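Lista de inspección previa – Proyecto de pinza manual, taller de automatización Udov
Revisa: Gunvor Dahlgren. Equipo: Benedicta Adjei, Ayuba Antwi, Mariama Antwi. Fecha: 23 de diciembre 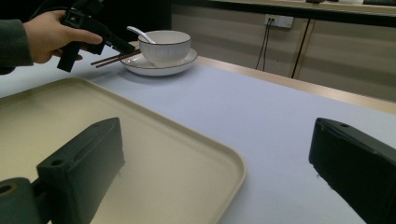
1. Puesto de trabajo

1.1 Mesa cubierta y estable. CONFORME.
La superficie clara ayuda a ver las piezas. El equipo afirma que la cubierta no se desliza; quiero verlo con alguien tirando de ella, no leerlo en la memoria.

1.2 Bandeja despejada antes de empezar. CONFORME.
Bandeja beige, vacía. Bien. Falta escribir en el protocolo qué va dentro y en qué orden, porque cada alumno me ha contado una cosa distinta.

1.3 Vajilla adecuada para el ensayo. CON RESERVAS.
Cuenco blanco sobre plato blanco, con cuchara dentro. Es cerámica y se rompe. Pedí en abril que las primeras tandas se hicieran con vajilla de plástico y se me contestó que «el contacto no es realista». Puede ser. También es realista un corte en la mano. Mientras se use cerámica: gafas puestas y recogedor al lado de la mesa.

2. Herramienta

2.1 Empuñadura firme, sin holguras. CONFORME.
Benedicta la lleva ajustada desde el último cambio de tornillos. Repetir la comprobación cada 15 ciclos y apuntarla. La hoja que me entregaron tiene todas las casillas marcadas con el mismo bolígrafo y la misma prisa.

2.2 Sujeción de los palillos. PENDIENTE.
Se agarran los dos palillos marrones a la vez, en horizontal, con las puntas muy cerca del plato. Que queden sujetos en una posición no me dice nada de lo que pasa al girar la muñeca. Ayuba habla de una fiabilidad «muy alta», sin cifra. Quiero la cifra.

2.3 Bordes de los dedos de la pinza. NO CONFORME.
Hay cantos ásperos. Lijar antes de la próxima sesión y pasar un paño. Ya estaba en la lista anterior.

2.4 Resorte de retorno (Nudach). SIN VERIFICAR.
El equipo cita una vida útil de 2000 cierres. ¿Medida por quién? Si sale de la hoja del proveedor, que se ponga así en la memoria.

3. Cables y electricidad

3.1 Cable de la herramienta por encima de la mano, sin cruzar la mesa. CONFORME.
Sale hacia arriba. Mantenerlo así también cuando se cambie de lado – los zurdos del grupo no han probado todavía.

3.2 Cables junto a la pared. CON RESERVAS.
Bajan negros y finos desde el enchufe hacia el borde de la mesa, y hay otro en diagonal por los paneles. Fijarlos con canaleta. La cinta adhesiva no cuenta como canaleta.

3.3 Corte de corriente accesible. PENDIENTE.
Hartmut Stüber sostiene que basta con el enchufe de la pared. Yo no lo veo claro con la mesa delante. Hacer la prueba con cronómetro: si se tarda más de 3 segundos, regleta con interruptor.

4. Personas

4.1 Una sola persona opera y otra anota. CONFORME sobre el papel.
En la última visita anotaba quien operaba.

4.2 Mangas recogidas. NO CONFORME.
Manga oscura bajada hasta la mano. Recogerla por encima de la muñeca, sin discusión.

4.3 Formación de los alumnos nuevos. PENDIENTE.
Mariama ha preparado una hoja de 2 páginas. Está bien escrita, pero no menciona la rotura de cerámica en ningún sitio.

Resultado: se autoriza seguir con ensayos a baja velocidad. La demostración de Clilotgate queda sin firmar hasta cerrar 2.3, 3.3 y 4.2. Enviar las correcciones al aula Osei, a la atención de G. Dahlgren.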